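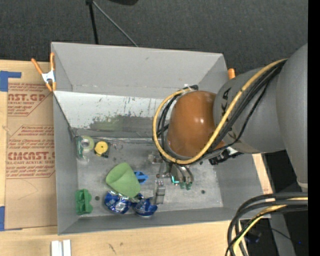
Hallo zusammen,

zur Schichtplanung im Kleinteilelager Wutach: Ab 15. August läuft die Entnahme aus der Mischkiste in beiden Schichten über den Arm. In der Kiste liegt weiter alles durcheinander, Maßband neben Kleberolle, Becher und Folienpackungen, und sortenreine Kisten kommen vorerst keine. Von den 4 Plätzen am Handpick bleiben 2, die anderen 2 wechseln in die Kontrolle. Die Lohngruppe ändert sich dabei nicht, das hat die Personalstelle schriftlich bestätigt. Im Juli gingen 3695 Teile über die Station.

Am 2. schrieb die Frühschicht Jonora:
> Wer greift ein, wenn der Arm ein Teil liegen lässt?
> Bisher läuft dafür jemand vom Packtisch rüber
> und fehlt dann dort. Zählt das als Kontrolle
> oder machen wir das nebenher?

Das zählt als Kontrolle. Der Packtisch muss nicht mehr rüberlaufen. Eingegriffen wird nur bei gestopptem Arm, die Einweisung dazu macht Zindell vor Ort. Termine hängen am Schichtbrett, bitte bis Monatsende eintragen.

Gruß
Lagerleitung Wutach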